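Herath Fire Incident Records, data card

Version 2. Maintainer: Fenna Lambrechts. Source review: Wim Wuyts.

Contents
Newspaper reports of fires at public attractions and small businesses, one record per fire, with the later findings on cause attached. Reports were collected through July.

Files
incidents.csv: one row per fire
reports.csv: one row per newspaper item, joined on incident_id
causes.txt: permitted values for the cause field

Fields
cause takes one of 6 values. "Suspicious" and "arson" are separate; arson is entered only when a fire investigator or a court has said so in print.
loss_text is copied from the report and is not converted to a currency.
animals_lost is blank when the report does not mention animals. Blank does not mean zero.

Known problems
Some 60 rows have no closing report, so cause stays at "under investigation". Cor Smits is working through these from the oldest. Rebuilt sites that reopened under a new name may appear twice.
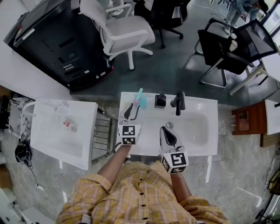

The room field records where a fire started, using the term in the report. Spelling is normalized and nothing else is changed. "Washroom" and "bathroom" are kept apart in the raw column and merged in room_std, where any small room with a sink like this one, toothbrush or no toothbrush, is coded BATH. Kitchens are coded KIT. Send corrections to Fenna with the incident_id and a copy of the printed item.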